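Ridon parish bulletin set - README

Hurried version, will tidy when there is time. Questions to Zlata Prokopenko, not to the parish office, they already get enough calls.

What it is

Text of weekly bulletins from the Ridon group of parishes, typed or scanned and then corrected. 2,687 bulletins in all. One plain text file per bulletin, plus one table with the parish, the week in the church year, and who corrected it. Mass times, readings, notices, marriage banns, appeals, the odd letter from the bishop. Mostly English. Some Latin in the older ones, hymn titles mainly.

Parishes covered: Lavik (nearly complete), Baloyi (good), Burkerine (patchy, see below).

Why

Kagiso Du Plessis wanted to know how parishes talk about families and lay people when they are not writing for the diocese. Pastoral letters get kept and quoted. Bulletins get left in the pew. So: what was the marriage prep evening called, who ran it, when did "the ladies" turn into "the parish team", that sort of question. Other uses welcome - hymn choices, feast days, how long a roof appeal runs.

How the files are laid out

texts - the bulletins, one folder per parish
table - one row per bulletin, commas between fields, quotes round anything with a comma in it
notes - our own spelling list and the list of abbreviations

File names are parish, then liturgical season, then week. Advent comes first as it should. Christmas week sometimes has two bulletins and then the second gets a b on the end. Same for Easter.

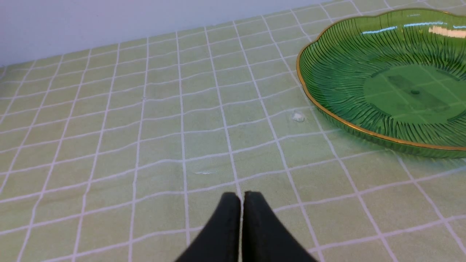
Fields in the table: parish, season, week, pages, typed or printed, language, corrector, remarks. Remarks is free text and messy. If pages says 0 it means we only had the insert and the bulletin proper is lost. Don't treat 0 as missing data, it is a real value. Missing is left blank.

Season names follow the current calendar even for bulletins from before the change. So Septuagesima and its neighbors are filed under Ordinary Time, with the old name in remarks. Zlata disagrees with this and she may be right. Will not be changed in this version as too many scripts depend on it.

Correction

Every text was read once against the page by a person. A sample of 65 was read again by somebody else. The second reading found mostly punctuation, and names of visiting priests spelled three ways. Where the bulletin itself has a mistake we kept it. "Scared Heart" is in there more than once and it is in the original.

Line breaks are ours. Columns were joined up left to right, which goes wrong on the back page where the notices sit in boxes. If a sentence about the parish picnic turns into a sentence about confession, thats why. Report it.

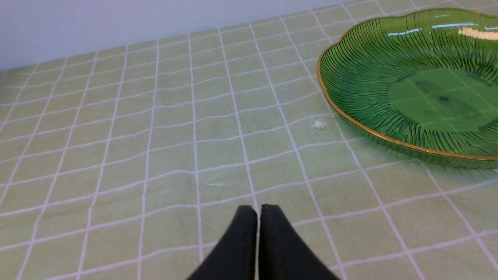 Green grid tablecloth, white lines, two black gripper fingers.

What was taken out

- names of the sick
- home addresses and phone numbers
- anything about a child by name, including first communion lists
- who gave what in the collection (totals kept)

Mass intentions for the dead are kept, with surnames cut to the first letter. Banns the same. Names of clergy are kept in full when they appear in their public role. If you find something we missed, write before you do anything else and we pull the file.

Known problems

Burkerine has a gap of 13 months. The bulletins were not kept, or were kept and thrown out when the hall was cleared. No one we asked was sure. Please don't fill it by guessing from Lavik, the two shared a priest but not a typist.

Baloyi used 3 different mastheads and one of them scans badly, so the title line is often retyped by hand. Sunday Mass times at Baloyi are reliable. Weekday ones less so, they were corrected in pen after printing and the pen was not always readable.

"Council" can mean the pastoral council, the finance council or the town. We did not tag which.

Latin was checked by one person only.

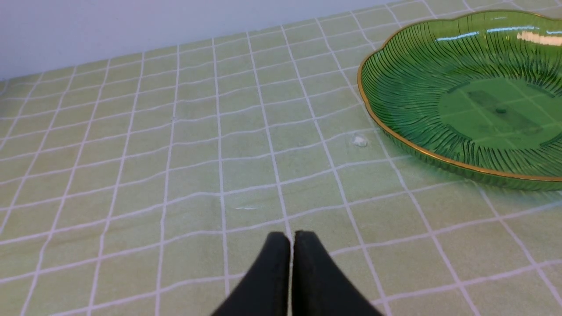

Tablecloth again, with the white wall behind.

Use

Free for study, teaching and parish use. Say where it came from. Not for mailing lists or for looking up individual families, please. If you quote a notice, quote the whole notice - half of one can make a parish priest sound much crosser than he was.

Changes

July - Lavik Lent folders renamed, they had week 2 and week 3 swapped. Spelling list added to notes. Baloyi inserts split off from the bulletins they came in.
Before that - see the old readme, still in the notes folder

To do

tag the readings by book
second reading of the Burkerine texts
decide about Septuagesima
ask Kagiso for the key to the abreviations in the choir notices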